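White Table, Flask and Cup
Flulwood bench room, gallery 14
Page kept by Dardo Toledo. Last revised December 26, 2023.

Gallery 14 covers the white table at the back of the bench room, the cloth behind it, and two pieces of drinkware from the Mfaume shelf: the cream flask and the pink cup. Notes on lighting, cleaning and storage are given alongside. Earlier galleries dealt with the dark table and the glass items and are not repeated.

The table and cloth

The table is kept white and matte. It is wiped with a damp microfibre cloth and then a dry one, working from the back edge forwards. Solvent cleaners are not used on it. Kanini Temba tested a citrus cleaner on the underside in November and it left a patch with a slight sheen, visible at low angles. The patch has not gone away. Washing-up liquid, well diluted, is enough for tea and for most pen marks.

The cloth behind the table is plain and pale and hangs from a rail. It is taken down for washing at 20 degrees and put back damp, which removes the sharper creases. Fine folds stay in it. Ironing was given up after the second attempt, when the cloth came out flat in the middle and rippled at both sides. Soft vertical folds are acceptable for this gallery. Diagonal ones are less welcome but do no harm with pale objects.

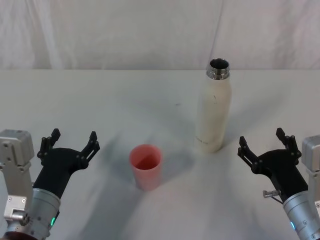
Lint and grit are the usual trouble with a white surface. A single dark speck shows up from across the room, and the eye goes to it before it goes to anything on the table. Neema Bakilana keeps a roll of low-tack tape in the left-hand drawer for lifting them. Press down, lift straight up, do not drag. If a speck doesn't come up on tape it is probably a mark in the finish and should be entered in the table book under "fixed marks".

Lighting

Light comes from the ceiling panels and from one lamp with a diffuser. The Drirnora diffuser sheet replaced the old tracing paper in the autumn and is a little cooler in colour. Shadows under it are soft at the edges and tend to run in more than one direction, as would be expected with several sources. For matte objects this is of no consequence. For polished metal it matters a good deal, and a note on that is given further down.

White on white needs some difference in tone between the horizontal surface and the vertical one, otherwise the join disappears. The table is therefore left slightly greyer than the cloth by keeping the lamp high. Kibet Mbwambo prefers it lower. His setting makes a cleaner table and a weaker horizon, and both are marked on the stand with tape: green for high, yellow for low.

No correction for the grey cast is made on this page. A plain white surface under uneven light will read cooler where the light falls off, and correcting for one side of the table spoils the other.
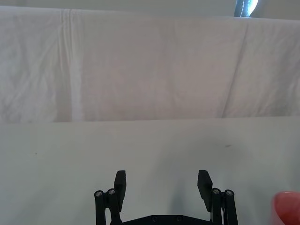
Plain white tabletop, matte finish, with a soft grey shadow to the right.

The flask

The flask is an insulated bottle in cream with a steel neck. It is listed in the shelf book as "cream, bulb body", after its shape: narrow at the shoulder, widest lower down, then in again. Capacity is not marked in the book. Brian Mrema was going to measure it and the column is still blank.

A body of this shape has two drawbacks on a table. The first is that any single light source makes an oval highlight on the widest part, and moving the lamp only moves the oval. The second is that the hand naturally closes on the widest part, where the surface is steepest, and slips. Lower down, below the swelling, gives a better hold. The same applies when drying it.

Condition is recorded as "used". The coating carries small dark scuffs and curved scratches on its lower front, including a short wavy black line on the belly and a group of tiny dashes nearer the bottom. They are entered as surface marks. Melamine sponge is not to be tried on them. It takes off the matte finish at about the same rate as the mark, and the result is a shiny spot, which is harder to hide on cream than a black line. A soft pencil rubber may be tried on loose transfer from other objects, with light pressure, and should be stopped if the rubber picks up any cream colour.

The neck is threaded and has ridges round it. With the cap off it should be checked for residue in the grooves, where tea collects and dries brown. A soft toothbrush and bicarbonate paste will clear it. Rinse twice. The inside edge of the rim is thin and should be wiped with the cloth folded over it, from inside to outside, so that fibres don't fall into the bottle.

The cap is stored separately. Stored on the flask, it holds damp air in, and the smell gets into the seal. The cap has its own bag with the shelf number on it, and the bag goes in the same tray.

The cup

The cup is plastic, salmon pink on the outside with a deeper, redder inside that has a gloss to it. The difference between the two is useful, as the inside can be read clearly even when the cup is tilted. Against the white cloth the outer wall is pale enough to lose its edge, particularly on the lit side. A darker ground would cure this, but the set is white throughout and it was left as it was.
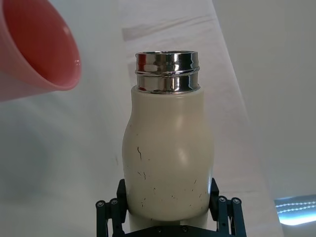
Polished steel takes on the colour of whatever stands next to it. A pink cup near the flask will put a reddish streak in the neck ring on that side, and dark clothing gives broad grey bands. Anyone working at the table in a red jumper can expect to find it in the metal. For a neutral ring, a strip of white card may be stood beside the flask, just out of view, and the cup moved further off. Where cup and flask are wanted together, the streak is accepted.

Hot water is not used in the cup above the temperature given on the shelf label. The label is printed on Cikano stock, which smudges when wet, so it should be read before the hands go in the sink. The cup is dried upside down on the rack and put away fully dry. Stacking it inside the blue cup leaves a ring on the gloss and has been stopped.

Putting away

Flask: tray 2, upright, cap off and bagged.
Cup: tray 2, on its side, opening towards the back.
Cloth: left on the rail, clipped at both ends.
Table: wiped, dried, taped for specks, dust sheet on.
Lamp: head down, diffuser sheet off and laid flat in the long drawer.

The dust sheet should go on within 20 minutes of wiping. Left longer, the table has to be taped again.

Open points

Flask capacity, to be measured and entered (Brian Mrema).
Replacement for the cloth clips on the window side, which slip.
Fixed marks in the table book to be numbered from the back edge. Kanini Temba has started this and the first page is done.

Prints from this gallery are held in the grey folder with those for gallery 12. Gallery 13 was withdrawn and its number will not be used again.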